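Sotside Wall Stones – Second Progress Report to the Welton Fund

2022-11-22
Prepared by Liesl Fuchs, with contributions from Florian Marti and Burgi Ammann

1. State of the work

The question we were given money for is the same as in the first report: are the large gray blocks in the lower rows of the Sotside retaining wall natural sandstone, or were they cast in molds from crushed stone and a binder? The local opinion has always been that they came from the Climetti quarry, on the other side of the valley. The upper rows certainly did. For the lower rows there was, until this year, only opinion.

Sampling is finished. In October we took 14 cores from the wall, all from the lower rows, and all the holes are closed again with lime mortar colored to match. The owner of the wall has inspected the repairs and is content with them. Two of the cores broke during drilling along old cracks and were not good for thin section, so we have 12 thin sections from the wall. The broken cores are kept for chemical work, where it does not matter if they are in pieces.

From the Climetti quarry we have hand samples of the three beds which were worked in the past. The lowest bed is under water now and we could only take it from the spoil heap. Meinrad Haslinger is confident that the heap material is from this bed, and I follow him in it, but in the final report we will mark these samples as "not in place."

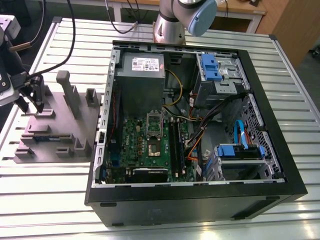 Are the blocks of the lower rows cast or quarried?

From the thin sections studied so far, they are cast. The sand grains are angular and fresh on their edges, and they lie in a fine matrix that is not found in any of the Climetti samples. There are also round air voids, many of them with a thin lining of calcite. A natural sandstone of this region does not have such voids. We would still like to have the binder analysis before we put this sentence in the final report without any reserve.

2. Petrography

Florian Marti has done the point counting on the first thin sections. He counts 288 points on each, on a fixed grid, so that the numbers can be compared from one section to the next. The grains are mostly quartz and feldspar with some mica, and this is the same mixture as in the middle bed of the quarry. Our present reading is that quarry waste from Climetti was crushed and used as aggregate. It would explain why the blocks look so similar to the natural stone from a distance of a few meters.

The matrix is more difficult. Under the microscope it is dark and very fine, and in some places it has been changed by water. In two sections there are small remains of unhydrated cement grains, with belite still recognizable. In the others we did not find any. It can mean that two different mixtures were used, or only that the outer part of the wall has weathered more. The cores were taken at different depths, and we have to sort the results by depth before we say more.

3. Archive work

Marlies Hauser has gone through the papers of the Holzer company, which are kept by the family in good order up to the year the company was closed. The most useful piece is an invoice from 1925 for "form stones, gray, rammed" delivered to Sotside by cart. The invoice gives no recipe and does not say how many stones there were. A delivery book for the same year is mentioned on the back of it, but the book itself was not in the boxes we received. The family will look for it in the attic of the old office.

I would like to be careful with the invoice. It shows that Holzer delivered cast stones to Sotside. It does not show that these are the stones in the lower rows, and there was other building going on near the wall in the same years. The invoice and the thin sections agree well with each other, and for now I would not go further than this. 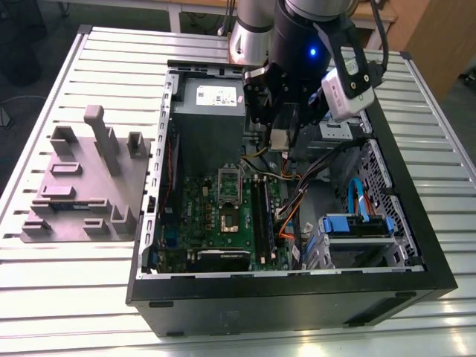 Meinrad Haslinger does not fully agree with the reading given here. In his opinion at least the corner blocks could be natural stone, cut from the middle bed and later covered with a cement wash, and he asks that one core be taken through the full depth of a corner block before the word "cast" is used for the whole wall. I find the request reasonable. We have no core from a corner block at present, and the permission we hold does not include them.

4. Deviations from the plan

The binder analysis by X-ray diffraction is late. The laboratory had a long repair of its instrument and our samples went to the back of the line. We have now a promise for the first results in the new year. The cost does not change.

The ultrasonic measurements on the standing wall were moved to the spring. The wall is too wet at this season, and wet stone gives higher velocities, so the values would not be comparable with the dry ones from the quarry.

The public evening in the village hall was held as planned. Burgi Ammann showed the polished cores next to the quarry samples, and several older people brought photographs of the wall from before the road was widened. One of them shows the lower rows without vegetation. We have made a copy with the permission of the owner.

5. Next steps

– Finish point counting on the remaining thin sections (Florian Marti)
– Send the pieces of the broken cores for chemical analysis
– Ask the wall owner for permission to drill one corner block
– Continue the search for the Holzer delivery book (Marlies Hauser)
– Ultrasonic measurements in spring, after two dry weeks if possible

6. Budget

Drilling was a little cheaper than foreseen and travel a little more expensive, and the two nearly cancel each other. If the permission for the corner block comes, we ask to use the small rest from the drilling line for it – no additional money is needed. Please let us know if the Fund wants a formal request for this change, or if a letter is enough.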